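打印本页 | 电邮转发

Tristwood 角色扮演同好会
Sturniven 秋季展筹备会议纪要

日期:2025年9月21日
地点:同好会会议室
出席:场务组、道具检查组、摊位组、登记组、宣传组代表
缺席:摄影组(已提前告知,书面意见并入第五项)

一、上次会议纪要

上次纪要经传阅,场务组提出一处更正:Sakai 馆的卸货时间应为开展前一日下午,原文写成了开展当日上午。更正后通过。

上次遗留事项中,更衣室隔帘已与馆方谈妥,由馆方提供挂杆,隔帘由本会自备。临时衣架的租用仍未定,场务组收到两家报价,价格接近,但其中一家不含运送,需要再问清楚。此项留到下次会议。

二、八月试展回顾

八月试展共登记入场 437 人,其中着装入场者的人数没有单独统计。登记组认为正式展时应在手环上区分颜色,便于更衣室和道具检查处安排人手。会议同意,手环颜色由登记组决定,定下后通知各组。

道具检查组报告,试展当天经手道具 107 件。多数为泡棉材质,检查时间很短。耗时较长的是带灯光、带电池或可拆装的大件,检查人员需要请持有者现场拆开电池仓。有几位参加者事先没有看到电池规定,当场有些争执,后来以寄存处理。检查组建议把电池规定从报名须知的末尾移到最前面,并在购票确认信中重复一次。宣传组表示可以照办,但确认信由 Titix 系统发出,字数有限制,需要先压缩文字。

更衣室方面,试展时午后排队过长。场务组分析,主要是参加者把化妆补妆也放在更衣室内进行,占用镜子。会议讨论后决定在走廊另设补妆区,不设隔间,只放长桌和镜子。馆方要求走廊一侧保持通行宽度,长桌须靠墙摆放。

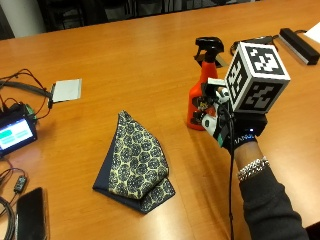 今年道具检查处设在哪个入口?
设在 Sakai 馆北侧入口,南侧入口只供不携带道具的参加者使用。

三、道具检查规则修订

检查组提交修订稿,逐条讨论如下。

(一)长度限制。原规则按道具全长计算,可拆装的道具以组装后的长度为准。有参加者来信询问,能否在馆内只携带拆开的部分,到拍摄区再组装。会议同意允许,但组装只能在拍摄区内进行,离开前须拆回。拍摄区须有检查组人员在场。

(二)金属部件。小型装饰扣、铆钉、铰链不受限制,承重骨架可以使用铝材,但外层须有软质包覆,末端不得外露。刀剑类道具不得使用金属刃部,未开刃也不接受。有代表认为骨架部分应写得更细,列出管径上限。检查组认为现场难以测量,写了也执行不了。会议决定维持原文。

(三)电池。锂电池须装在固定的电池仓内,开关须在外部可以触及。备用电池单独装盒,不得散放在包内。馆内不提供充电,补妆区的插座只供吹风机和热熔胶枪使用。

(四)烟雾与喷射。一律不接受,包括干冰和压缩气罐。此条无人提出异议。

(五)翅膀与裙撑。展开宽度超过通道标线者,在通道内须收起。场务组会在地面贴标线。宣传组询问标线能否用醒目的颜色,场务组答复要看馆方对胶带的规定,Sakai 馆地面是新近打磨的,馆方只允许指定种类的胶带。

修订稿经上述讨论后通过,由检查组整理成正式文本,下次会议前发给各组。

四、摊位安排

摊位组报告,截至本次会议,共收到同好摊位申请 16 份,全部符合要求。申请内容以手工饰品、假发修剪、热塑板材的零售和二手服装为主。另有一份来自 Titix 的申请,希望设点演示其报名系统的手机页面。摊位组认为该申请属于商业性质,应按商业摊位收费,不占同好摊位名额。会议同意。

二手服装摊位去年引起过一些抱怨,问题出在试穿。买家拿着衣服进更衣室,排队时间拉长,卖家也看不住货。摊位组提议由摊主自备试衣帘,放在摊位后方。场务组指出后方为消防通道,不能占用。讨论后改为允许披穿试看,不设试衣处,售出后如尺寸不合由双方自行协商,同好会不介入。

摊位桌布由摊主自备,须垂至地面,桌下可存放货箱。桌布颜色和图案不作统一要求。有代表提议统一为黑色,理由是拍照时背景整齐,表决未通过。摊位组补充说,去年有摊主使用一次性塑料桌布,被风口吹起,今年会在须知中建议使用织物并加夹子固定。 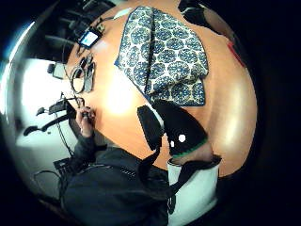
折叠的蓝色圆纹布

假发摊位提出需要靠近水源。馆内可用的水槽只有一处,在西侧茶水间,馆方不允许在内清洗染料。摊位组将转告申请者,现场只接受修剪和定型,染色须在展前完成。

热塑板材摊位希望现场示范加热塑形。检查组要求加热工具放在隔热垫上,桌面不得同时陈列泡棉,且旁边须有灭火毯。灭火毯由同好会提供,用后归还。示范时间安排在午前和午后各一场,中间时段关闭加热工具。

五、拍摄区

摄影组书面意见提出三点。第一,拍摄区背景布需要加宽,试展时的布幅不够团体合影。第二,希望固定每组的使用时间。第三,拍摄区与舞台相邻,音响声太大,沟通困难。

背景布加宽一事,场务组查过仓库,现有两幅可以拼接,拼缝明显,需要重新缝合。会议同意支付缝合费用,由场务组联系裁缝店,费用在材料预算内列支。

使用时间方面,会议决定每组上限 3 分钟,团体可连续使用两个时段。有代表认为太短,摆姿势的时间都不够。登记组提供了试展时的排队情况,认为再延长就会影响舞台环节的候场。最后按原提议通过,人少时由现场人员酌情放宽。

音响问题暂无办法。舞台位置由馆方电源决定,不能移动。场务组会询问能否调整喇叭朝向。

六、舞台与评分

今年舞台环节继续设制作组和表演组。制作组须提交制作过程照片,照片中应能看出主要部件由参加者本人完成。购买的成品部件可以使用,但须在表格中注明,不计入评分。

关于三维打印部件是否算作自制,各组意见不一致。一种意见认为,从网上下载模型直接打印,与购买成品差别不大。另一种意见认为,打印后的打磨、拼接、上色工作量很大,应当承认。讨论后的写法是:模型来源须注明;自行建模者按自制计分;使用他人模型者,只就后期加工部分计分。此条写入评分表附注。

表演组的音乐文件须在展前一周交到登记组,格式不合的退回重交一次。现场不接受以手机直接播放。

评审人选本次不讨论。宣传组提醒,海报付印前需要确定评审名单是否上版。会议决定海报不列评审。 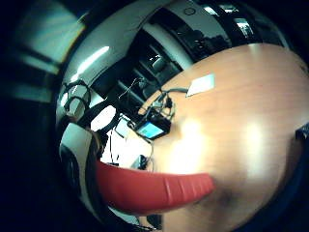

周砚禾

七、宣传

海报初稿已传阅。意见集中在标题字号和会馆地址的位置,宣传组会再改一稿。Sturniven 的字标须使用今年的版本,去年的旧版仍留在共用文件夹里,容易误取,请宣传组移走。

报名须知的排版改为先列禁止事项,再列流程,最后列交通。会馆附近的公交站今年有迁移,交通部分须重新核对,由登记组负责。

网站首页的相册目前加载较慢。宣传组准备删去重复照片,并压缩其余照片。有参加者来信要求撤下本人照片,已处理完毕。今后相册上线前先公布一段异议期,期内来信即撤,不需说明理由。

八、其他事项

寄存处收费维持不变。大件道具寄存须贴标签,标签由登记组印制,写明取件时间。逾时未取者,由场务组移至馆方仓库,仓库费用由物主承担。

有会员询问能否带宠物着装入场。Sakai 馆规定不得携带宠物,导盲犬除外。登记组会把这条补进须知。

急救箱需要补充创可贴和安全别针。试展时安全别针用得最快,多数是拿去固定腰带和披风,急救箱很早就空了。会议决定将安全别针改放在补妆区,与针线、双面胶、鞋用胶水放在一起,急救箱只留医疗用品。

九、待办

场务组:问清衣架报价是否含运送;询问地面胶带种类;联系背景布缝合;询问喇叭朝向。
检查组:整理道具规则正式文本。
摊位组:答复 Titix 的申请;向各摊主发出须知。
登记组:决定手环颜色;核对交通说明;印制寄存标签;补充宠物规定。
宣传组:压缩电池规定文字;修改海报;清理旧版字标。

下次会议时间由登记组另行通知。对本纪要有更正意见者,请在下次会议前以书面提出。

打印本页 | 电邮转发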